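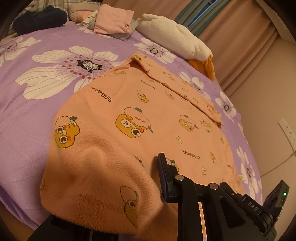

Should printed bedding and printed clothes be washed together?

They can be, once both have been through the wash a few times and you know neither one loses its dye. Until then, keep them apart. A new cotton sheet in a strong colour can shed dye for its first few washes, and a big wet sheet tends to wrap itself around everything smaller in the drum. If you are in doubt, do the colour test further down. It takes very little time.

The rest of this page is about washing, drying, folding and storing printed cottons, with some notes on nightwear at the end. It replaces the old page, which had got long and contradicted itself in two places.

Testing for loose colour

Wet a corner of the item with warm water, somewhere that won't show. The inside of a hem is good. Press a piece of plain white cloth against the wet patch and hold it there for a minute. An old handkerchief does well. If colour comes off on the cloth, wash the item alone, or with things of a similar shade, and test it again after two washes.

Dark blues, deep reds and purples are the usual offenders. Pale backgrounds with small prints rarely give trouble. Black is hard to predict. I have had black trim that never moved and black trim that turned a cream pillowcase grey in one go.

Salt and vinegar are often recommended for fixing dye. I have tried both and can't say either made a difference with modern fabrics. Colour catcher sheets do pick up some loose dye, but I would not trust one to save a white shirt from a new red towel.

Sorting

I sort by weight of fabric first and by colour second. A load of sheets and nightclothes is fine. A load of sheets, nightclothes and jeans is not, as the jeans rub against the thinner things and wear the print off. Towels go on their own. They shed lint, and lint shows badly on anything dark.

Turn printed garments inside out. This matters most for prints that sit on top of the fabric, the sort you can feel with a fingertip. Prints that have soaked right through the cloth are tougher, but turning them does no harm. Do up buttons and zips, and button up duvet covers too, or you will find all the socks inside one corner at the end.

Check pockets. Pyjama pockets get forgotten, and that is where the tissues are.

Temperature

Wash coloured sheets at 40 for ordinary weeks and 60 if somebody has been ill, provided the label allows it. Nightwear is usually fine at 30 or 40. The label gives the hottest wash the item will stand, so going cooler is always allowed.

A cooler wash keeps colours longer, but if you only ever wash at 30 the machine itself starts to smell. Run it empty at its hottest setting once a month with the drum clean programme, if it has one. Pull back the rubber seal on the door and wipe behind it while you are there.

How full to fill it

For cottons, you should be able to get your hand in flat above the dry load. Sheets need more room than this, as they twist. One double sheet, its pillowcases and a few light things make a sensible load in a small machine. If you push in a second double sheet you will get two damp ropes.

When the wash finishes and everything has wound itself up, don't pull. Find the end of the sheet and feed it out. Pulling is how seams go, and how elastic gets stretched at the corners of fitted sheets.

Powder, liquid and softener

Powder usually contains bleach and is the better choice for whites. For colours use a colour detergent, in either form. Most people use too much. Our water in Tilstead is hard and I still use a little under the amount on the packet for lightly soiled loads. If the towels feel stiff or slimy, or there is foam left in the rubber seal, cut the dose down.

I stopped using softener on nightwear and sheets years ago. It builds up on the cloth, towels soak up less, and some nightwear labels tell you to leave it out altogether. Follow those labels, especially on children's things.

Drying

Give each item a hard shake before you hang it. Two or three good snaps will take out most of the creases that would otherwise need ironing.

Hang sheets folded over the line by about a third, pegged at the ends and once in the middle. Hang tops upside down from the hem, so that the peg marks come where they won't be noticed. Trousers go by the waistband. Strong sun fades prints, purple and pink soonest, so dry coloured things inside out or in the shade and bring them in once they are dry.

Indoors, put the airer in a room with the window open a little and the door shut. Leave a gap between items. A sheet can go over the top of two doors if you have clean doors - wipe the tops first, they are always dustier than you think.

If you use a tumble dryer, take cotton out while there is still a trace of damp in it. Bone dry cotton creases hard and shrinks more. Clean the lint filter every time.

Folding on the bed

I fold on the bed because it is the largest flat surface in the house and about the right height. Make the bed first. Spread the garment front down, smooth it with the side of your hand from the middle outwards, and fold each side in to the centre with the sleeves laid straight down. Fold the bottom up to the collar, then in half again if your drawers are shallow.

Ona Pētersons sent in a different way of doing pyjamas. She folds the trousers small, lays them in the middle of the top and folds the top round them, so the set goes into the drawer as one parcel. I have changed over to this and no longer hunt for trousers.

Fitted sheets: tuck the corners into one another, all four, so that you have something like a rectangle with one messy edge. Lay it down, fold the messy edge inwards, then fold in three both ways. It will never look like a flat sheet. Put the whole set inside one of its pillowcases and the shape of it stops mattering.

Storing

Cotton must be fully dry before it goes away. Feel the seams, the waistband and the thick part of the collar, as these dry last. If they feel cool to the touch they are probably still damp. Leave them out overnight.

Two sets of sheets for each bed is enough, with one on and one in the cupboard. Put the clean set at the bottom of the pile so that they take turns. Line wooden shelves with plain paper, as bare wood can leave yellow marks on cloth over the years.

Lavender bags smell pleasant but will not deal with moths. Moths are no great bother with clean cotton anyway.

Marks and small repairs

Toothpaste: scrape off what you can when dry, then rinse from the back with cool water.

Blood: cold water only, as soon as possible. Hot water sets it.

Face cream and body oil: a drop of washing-up liquid rubbed in and left for ten minutes before the wash. These marks are easy to miss when the cloth is wet, so look again before anything goes in the dryer.

Tea: rinse at once, then soak in cool water with a little detergent.

Small holes in sheets near the foot end are nearly always from toenails. Darn them while they are small, or iron a patch to the underside. When a sheet has gone thin in the middle, cut the good cloth from the sides for pillowcases or dusters.

Outgrown nightwear in soft cotton makes the best cloths for glasses and windows. Cut off the seams and buttons first, and keep the buttons.

Updated July 17, 2023. The notes on ironing are now on their own page, along with the ones on starch.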